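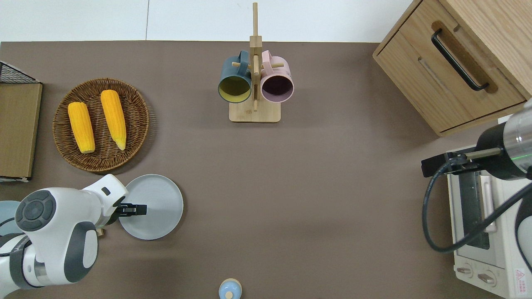
Página 5 de 9

Foro Lellano > Cocina y menaje > El rincón del desayuno (enseñad el vuestro)

mazorca_triste
1 jun 2022
Bueno, pues me animo yo también, que llevo desde la página 2 cotilleando los vuestros. La mesa es la de color marrón grisáceo que os conté, pegada a la pared blanca, y encima tengo el árbol de tazas, el hornito y la bandeja redonda de mimbre con dos mazorcas que pensaba asar para cenar. Mis dudas son dos: si el árbol de tazas os parece un trasto (mi hermana dice que sí) y si la bandeja la dejo ahí fija o la saco solo para el pan. La mesa la compré en Kaimal y el árbol venía en un lote de Dustik con otras cosas que ya ni uso.

pan_con_lo_que_haya
¡El árbol de tazas no se toca! Yo tengo uno parecido y es lo único que mi marido recoge sin que se lo pida. Además la rosa con el interior morado es una preciosidad, ¿es de un juego o suelta?

mazorca_triste
Suelta, de un mercadillo. La azulada con el interior verde amarillento fue un regalo. Antes tenía más colgadas pero me daba pereza limpiarlas, así que al armario.

Kukuxumi77
Voy a ser la aguafiestas. Para dos tazas no hace falta un árbol, con dos ganchos en la pared te ahorras toda la base. Mi cocina es de 1959, enana, y ahí aprendes a no poner nada encima de nada.

pan_con_lo_que_haya
Ya, pero agujerear la pared... que algunas vivimos de alquiler, Kukuxumi.

Kukuxumi77
Pues adhesivos. Aguantan una taza de sobra.

viento_de_cara
No aguantan. Se me cayó la taza de mi abuela a las tres de la mañana y casi me da algo. Árbol de tazas y fin.

Sobre la bandeja: yo la dejaba fija, pero con una servilleta debajo del maíz o de la fruta. El mimbre coge pringue entre las vueltas y luego toca cepillo de dientes, un poco de jabón y paciencia. Y sécala bien, a la mía le salió moho en septiembre por guardarla húmeda en el cajón.

mazorca_triste
Uf, lo del cepillo me lo apunto. ¿Y barniz? La mía es marrón oscuro y me da miedo que se quede pegajosa.

viento_de_cara
Yo no le pondría nada si va a tocar comida.

tostadora_jones
A mí lo que me interesa es el horno, jeje. ¿Te caben las mazorcas enteras? En el mío (también blanquito, de sobremesa) las tengo que partir por la mitad. Las hago a 200 grados, con mantequilla y pimentón, y les doy la vuelta cuando empiezan a coger color.

mazorca_triste
Ni idea, una es más larga que la otra, a ver si entra en diagonal. Si no, la parto y listo.

Kukuxumi77
Hervidas antes, cinco minutos. Si no, quedan tiesas.

tostadora_jones
Qué va, hervidas pierden todo el sabor - envueltas en papel de horno y ya se hacen solas en su jugo.

pan_con_lo_que_haya
Cambiando de tema, el tirador negro del cajón me encanta, tan largo y metido en su hueco. En Clultetwood tenían unos así, pero no sé si siguen. Yo quiero cambiar todos los de mi cocina y no me decido.

mazorca_triste
Pues no sé de dónde es, el mueble ya venía con él. Es comodísimo, eso sí, aunque en el hueco de la madera se meten migas y hay que pasar el pincel.

Kukuxumi77
¿Ves? Más cosas que limpiar.

viento_de_cara
Kukuxumi, hija, a ti te ponemos una cocina vacía y te sobra la pared.

Kukuxumi77
Jajaja pues también. Pero la bandeja me gusta, que conste. El árbol no.

Ir a la página: 4 5 6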